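A letter from a bank I don't bank with

I nearly threw it away, which is the part that still bothers me. It came in a plain white envelope, tucked between a seed catalog and the water bill, and it thanked me warmly for opening a line of credit with Skirno. I have never had a Skirno anything. I put it on the pile by the toaster and went off to make supper.

It was my neighbor Angeliki Katsaros who made me go back and read it properly. She had come by to return a casserole dish and we got to talking, the way we do, and when I mentioned the letter she set the dish down and said, "Where is it? Get it now." Her sister had gone through the same thing a couple of years back, and it took her a whole summer to get clear of it.

So I read it again, with my glasses on this time. The credit limit was $2,000, and $378 of it had already been spent at a place called Zwane, which sells furniture, I think, or possibly carpets. My name was right, my street was right, and the phone number was one I had never seen in my life.
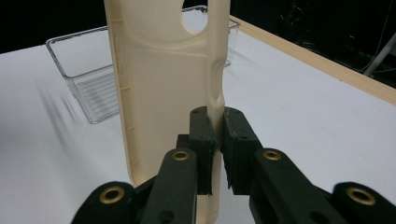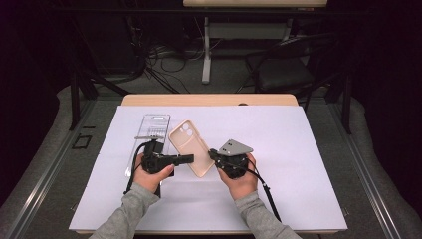
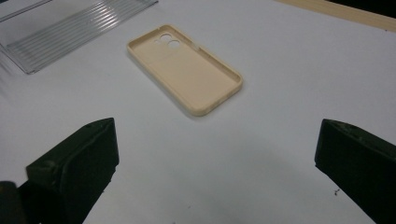 I called Skirno first thing the next morning and sat on hold long enough to drink two cups of coffee and do most of the crossword. The young man who finally picked up was very kind, I will say that for him. He closed the account while I waited and gave me a case number, and then he told me to file a police report and put a freeze on my credit -- all of it, with every bureau, that same day if I could manage it. I could, just barely.

The officer at the front desk took down everything in pen. She asked whether I had given out my Social Security number lately, and I said no, very firmly, and then on the drive home I remembered the form I filled out for Sandent in the spring, when I was thinking of having them do my taxes. I don't know that it came from there. I may never know, and I don't want to go accusing people. But I did turn the car around and go back and tell her.

The report was ready on 20th September and I now have 10 copies of it in a folder, because it seems everybody wants one. Zwane wants one. Skirno wants two, for some reason. I have also changed 15 passwords and written them in a little notebook, and please don't write in to scold me about the notebook -- Angeliki already has.

Next I have to call Zwane again about the $378, and they only pick up before noon.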